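Monday. Bottle cell, Travton bench.

Two-arm setup, cream bin at the back of the table, mixed red and blue labels. Grip force unchanged from last week. Target for the sorting hall at Drarnero is 2,000 bottles a shift; a hand sorter there does about 3,000, so the cell takes the night backlog and the day crew keeps the main belt.

Rotation is the open point. Under the current plan one sorter per shift moves to cell attendant: clear jams, swap bins, log rejects. Same pay grade until June, then reviewed. Attendant training is 159 minutes on paper. Zeyu Kang thinks it needs a full shift, and I agree after watching the restart procedure.
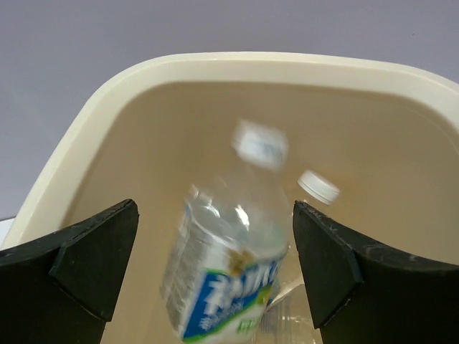
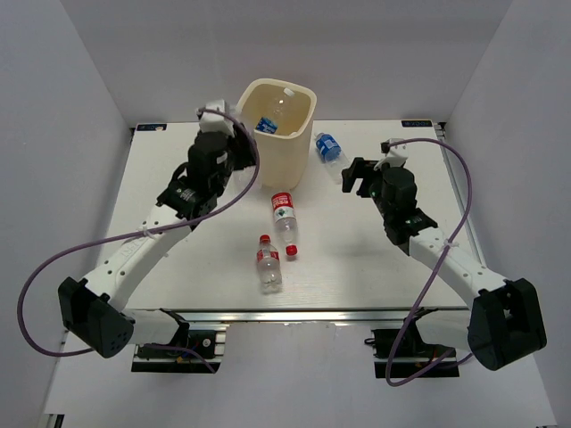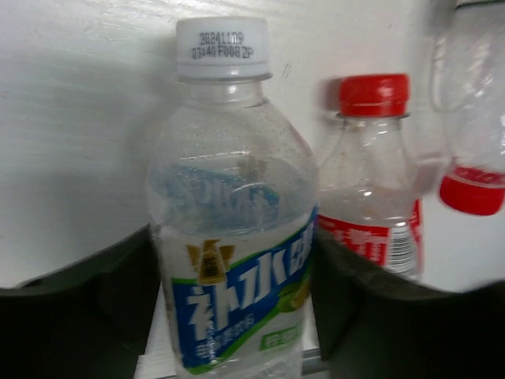
Darius Chiriac read the draft plan and wrote back that the attendant job is being costed as light work when it means standing alone next to a machine for eight hours, and that the sorters he spoke to would take it only as a half-shift, swapped at the break. He also wants the reject log kept off individual names.

Half-shift swap: added to plan. Reject log: ask Borbély whether entries can go by station number.

To do: shorten restart to one screen. Repeat run of 100 with the attendant on the stop button.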